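Vemura Set-Up Guide
Section 6: Your First Practice Counter

By now you have installed Denemow, signed in, and clicked through a license agreement with the usual care. This section gets the simulated robot in front of a simulated kitchen counter, so that the first kettle it knocks over costs you nothing.

Before you start

Finish the hand-eye check in Section 5. If you skipped it, the software will let you go on. It will also let the arm reach confidently for a spot in midair, and it won't say a word about it.

Close any other Denemow window. Two windows can drive the same robot, and they don't take turns.

6.1 Load the kitchen

1. Open the Scenes tab and choose Egger. The other kitchen, Zelholm, has an island and a lot more ways to get stuck. Save it for later.

2. Wait for the progress bar. It stops at 14 percent for a while, as it has in every release so far. Leave it alone.

3. When the tiles appear on the walls, the scene is loaded. If the walls are plain white, the texture pack is missing. Go to Help, then Repair Textures, and restart.

4. Set Lighting to Overhead. Dark stone and shiny metal are hard on depth estimates, and you may as well find out now.

Note: The Egger counter is polished on purpose. Customers kept telling us their real kitchens weren't matte gray boxes, and they had a point.

6.2 Put things on the counter

1. Open the Object drawer and choose Starter Set. It includes a paper towel roll, a kettle, a spoon, a cup, a phone, a plate and a loaf of bread.

2. Click Scatter. Objects land in different places every time. If you want the same layout twice, type a number in the Seed box before you click. We use 452 in our own testing, for reasons that left the company with the person who picked it.

3. Check that nothing is sunk into the stone. Click any object that looks too short and press Lift.

4. Turn on Lock Layout. Otherwise the next click on Scatter will undo your afternoon.

Caution: Don't drag objects while physics is running. The cup will be pushed out of the counter at a speed no cup should reach, and it usually takes the plate along.

6.3 Bring in the robot

1. Choose Robot, then Park at Counter. The base rolls up and stops 30 cm from the cabinet face.

2. Switch to Robot View. Part of the robot's own body will show at the bottom of the picture. Leave it there. Cropping it out is tidy, and it also hides the marker that the tracking check needs.

3. Tilt the view until the marker and the back of the counter are both visible. If you can only get one of them, back the base up a little and try again.

4. Press Track. A green border around the marker on your screen means the pose has been found. A flickering border means it has been found several times, in several places. Lower the exposure one notch and press Track again.

6.4 Make a first reach

1. In the Task box, type a short request that names one object. "Touch the cup" works well. "Tidy up" will be accepted, and you won't enjoy the result.

2. Press Preview before you press Run. Preview draws the arm's planned path as a thin blue line. If the line passes through the kettle, so will the arm.

3. Set Speed to Slow. Fast is there for the sales demo.

4. Press Run and keep the pointer over Stop. Yes, it's a simulation. The habit is for the day when it isn't.

5. If the arm halts partway, read the message in the lower panel. "Unreachable" means the object is too far back, and the corner by the side wall is the usual offender. Choose Nudge Base and repeat from step 2.

Note: Spoons are harder than they look. They lie flat, they're thin, and the planner tends to take them for a reflection. Try the cup first and the phone second. Come to the spoon when you're in a patient mood.

6. Once the arm has returned to Home, choose File, then Save Scene As, and give the layout a name you'll recognize in May. "Test" is already taken, probably by you.

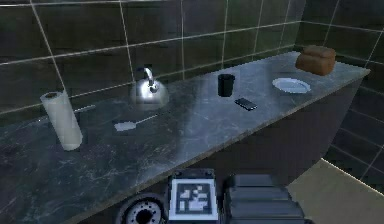 7. Leave Lock Layout on when you close the window. Section 7 picks up from the saved scene and starts with grasping, so the objects need to be where the file says they are.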